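From: Serpil Kılıçarslan
To: shed-robotics list
Date: April 15, 2020
Subject: Re: [shed-robotics] wrist cam mount and the cup problem

On the weekend, Pirnus wrote:

> Did you ever get the wrist camera sorted? Last I heard it was held on
> with gaffer tape and good intentions. I'm about to order a lens for
> mine and would rather copy your mistakes than make fresh ones.
> Also, are you still running the shoulder off that Kahraman supply?
> Mine hums like a fridge at anything over half load.

Good intentions ran out in August, and the tape followed a week later. The camera now sits on a printed bracket behind the gripper. It took four goes to print because I kept measuring from the wrong side of the flange. If anyone wants a bag of brackets that fit nothing, I'm in the shed most evenings.

On the lens: don't go too narrow. I started with a 80 mm standoff and could see a lovely patch of bench and no fingers whatsoever, so every grasp was an act of faith. Moving out to 108 mm put both fingertips in view and I've left it there. You lose a fair bit of the bottom of the picture to your own hardware, but it's handy for working out whether the fingers are open or only claim to be.

The Kahraman supply is fine once you stop sharing it with the lights. Mine hummed too. I moved the LED strip to its own plug pack and the hum went off to live in the compressor.

Now, the cup. The arm will go to an upright cup all day long. Put the same cup on its side and the grasp planner picks an approach straight across the mouth, closes on the rim and reports success with tremendous confidence. I've been running it on the grey bench with the kids' picnic set, the light blue cup tipped over to the left and the pink bowl up the back as a distraction. The bowl gives it no grief apart from the glare on the inside, which the segmenter now and then decides is a separate object.
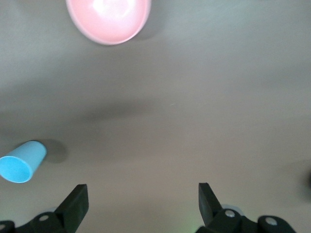 Stuvard reckons the overhead light is the real villain and the planner is only taking the blame. His argument is that a broad soft shadow across the bench drags the depth estimate about, and that I should hang a second lamp on the other side before I touch a line of code. He also reckons I should have bought a proper arm in the first place, so weigh that as you like.

I've got some sympathy for the lamp theory. The band across the middle is faint enough that I'd stopped noticing it, but the segmenter hasn't got my talent for ignoring things. Against that, the bad grasps still turned up when I ran it at night with the overhead off and a desk lamp clamped to the vice. Not the same bad grasps, mind you. Those ones missed to the right.

What I've changed so far:

Exposure is locked. Auto exposure was hunting every time the wrist moved, and the bench changed colour halfway through an approach.

The planner now fits a long axis to anything that looks like a cup and comes in square to it, nearer the closed end. Crude, but it won't go for the rim unless the fit fails.

Fingers open to full width before descent. I'd been pre-shaping to save time, and saving time was costing me an evening a week.

I'm going to run 100 tries on the new planner with the lighting left exactly as it is, then 100 with Stuvard's lamp, and post both logs whether or not they make me look silly. The old log is on the shared drive if you want to poke at it: 4,000 lines, most of them the word "retry".

One question for the list. Has anyone used the Ranatell finger pads on thin plastic? Bare fingers are all right on the bowl but I don't love how they sit on a tapered cup, and I'd sooner not crank up the force on something that belongs to a five-year-old with strong views.

Pirnus, if you do go ahead and order that lens, get the one with the locking ring. Mine hasn't got one. I have used nail polish, and it's purple.

Serpil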